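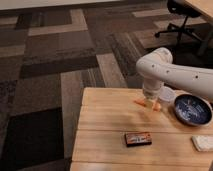 Vernon Charbonneau
List moderator, Skisen Valley Sourdough and Home Baking list

Subject: Re: flat loaves again, and the Canpolat flour
To: the list

On Tuesday, Flenico wrote:

> I give up. Same starter, same recipe, same oven, and for the
> third week running I have baked a frisbee. The only thing I
> changed is the flour. The mill shop was out of my usual and I
> bought the big sack of Canpolat whole wheat instead. Is it the
> flour? If so, what do I do with the rest of it? I have a lot of
> the rest of it.
>
> Also, does anyone still have the old Drustik rye recipe? The
> link in the archive goes to a page selling gutters.

Same starter, same recipe, same oven, different flour. I am no detective, but I believe I have a suspect.

Canpolat is perfectly good flour. It is also thirsty, and it ferments like it has a train to catch. I went through a sack of it last December and my first two loaves could have been slid under a door. The recipe you're using (the one from the list archive, I assume, with 400 grams of flour and 301 grams of water) was written for white bread flour with a handful of whole wheat thrown in for moral reasons. Yes, 301. The woman who posted it had a new scale and wanted us to know.

Before you change anything else, look at your timing. You told us last month that you leave the dough out overnight and shape it when you get up. With white flour in a cold kitchen you can get away with that. With all whole wheat, by breakfast the dough has lived a full life and is ready to be remembered fondly. When it spreads out on the counter the moment you tip it from the bowl, and tears when you try to pull it tight, it has gone too long. More kneading will not bring it back. Put it in an oiled pan, call it focaccia, and serve it to people who don't bake.

What worked for me:

Use half Canpolat and half plain bread flour until you get a loaf you like, then creep the whole wheat up a little each bake. Mix the flour and water and let them sit for an hour before the starter goes in. Bran takes its time soaking things up. Cut the starter back by a third. Mix in the early evening, fold it a few times while you watch television, and put it in the fridge before you go to bed. Mine was happy in there for 13 hours. I have also left one in for 18, and it was sour enough to make my brother-in-law stop talking, so I may do it again at Thanksgiving.

A loaf pan is not cheating, whatever was said on this list in the spring. I have read that whole thread twice as moderator and would like those evenings back.

As for the rest of the sack, freeze what you won't use in a month. Whole wheat goes stale faster than people think, and it smells like old crayons when it does. It also makes good pancakes, crackers and pie crust, and your starter will eat it with no complaints at all.

On the Drustik rye: I have it on paper, in my own handwriting, which is a problem for everybody. I can make out the molasses and the caraway. There is a third line that says either "scald" or "salad." I'm fairly confident about which, but if someone has a typed copy, please send it along before I find out the hard way.

One piece of list business while I have you. Please trim what you quote when you reply. The last digest contained one new sentence ("Thanks!") and more than 400 lines of old mail underneath it, including my own request to trim.

Flenico, try the half-and-half and tell us how it goes.

Vernon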